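Draltthorpe library hall to reopen with eight weeks of free music
April 5, 2021

Draltthorpe's old library hall will have its doors open again in May, and the opening program is a beauty. Eight weeks of free lunchtime concerts are planned, beginning with the Veselia string quartet and finishing with a big community sing that anyone can join, whether or not they can hold a tune.

The hall has been closed to the public for four years. People who grew up in town will remember the steep front steps, the green radiators and the piano that always had one sticky key near the top. The piano has been to the workshop and come home with new felts, a new set of strings in the bass and (at last!) every key going down and coming back up the way it should. Players who have tried it are already asking for practice time.

Much of the work has gone into sound. The old ceiling tiles are gone, the stage has been brought forward by the depth of a row of seats, and the grey carpet in the side rooms stays, to the relief of anyone who ever tried to rehearse a brass section on bare boards in there.

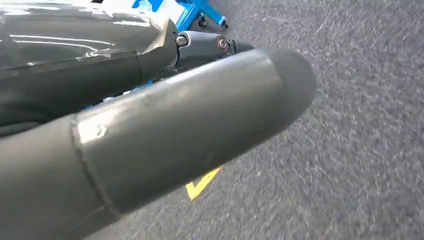

Grey carpet underfoot, with a dark grey robot gripper finger resting against it.

There will be 89 seats for the concert series, a few more than the hall used to hold, and the back two rows can be lifted out to make space for prams and wheelchairs. Seats can't be reserved. Doors open half an hour before the music, so come early if you like the front, or wander in with your sandwich if you don't mind the back. Food is welcome at lunchtime concerts as long as the chip packets are opened before the slow movement.

Veselia needs little introduction around here. The quartet has played at the harbour market, at the winter fair and once, memorably, in the bus shelter on Mill Road when the rain set in and the crowd simply moved under cover with them. Their opening program will mix folk dances with a new piece called Arnis, written for the reopening and never yet heard outside a rehearsal room. It takes its tune from an old rowing song, and the cello gets the best of it. We were lucky enough to hear a run-through of the last section, and it is a cracker, full of stamping rhythms and a melody you'll be humming all the way to the car park.

The second concert belongs to the high school jazz band, who have been working up a set of swing favourites. After that come a recorder consort, two choirs, an evening of fiddle tunes moved to midday by popular demand, and a solo piano recital that will give those new strings a proper workout.

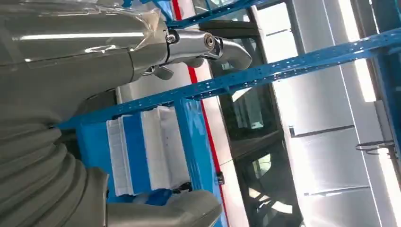 The Havlíček bakery, just across the square, is getting into the spirit with a poppy seed roll baked specially for concert days. It will be on the counter from mid-morning, and the bakery has promised to keep its outdoor tables up well into the afternoon so audiences have somewhere to argue about their favourite piece. The coffee there has always been good. The rolls, on the strength of a trial batch shared with the newsroom, are even better, and did not last until morning tea.

Families are well looked after too. Before each concert there will be a short session for children under eight, with songs, clapping games and a chance to try a small violin or a set of hand drums. Those sessions are free as well, but numbers are limited and names should be left at the library desk.

For the community sing, organisers are hoping for 50 voices on stage and as many again in the seats. Song sheets will be at the library from the first week of the series, in large print as well as the usual size. There are two rehearsals, both in the early evening, and singers can come to one, both or neither. Altos are especially wanted, and so is anyone who can read a bass line.

Full concert times will be posted on the library noticeboard and in the bakery window once the last of the choirs has confirmed its date. Parking behind the hall is free after eleven, and the town bus stops right at the steps.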